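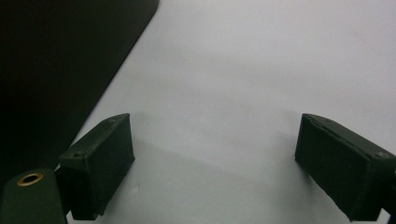

Shoshana Pennington reckons a white table is a mistake you pay for daily, and she told me so before I'd even put my bag down. Every crumb, she said, every coffee ring.

Search stories Go

Well, I bought one anyway! Mine's a Grundia, $265 second-hand in February, and I love it (most days). Pale grey-white, no grain, no pattern, nothing to look at, so whatever you put on it suddenly matters. Something big and black looks enormous on it. The shadows go a soft grey by late afternoon and I catch myself watching them when I should be invoicing.

Shoshana's own desk is dark, a Doucet, and you could lose a stapler on it for 14 days. I wipe mine down each night with a damp cloth and a drop of dish soap – no sprays, they leave streaks – and she still checks it for rings whenever she visits.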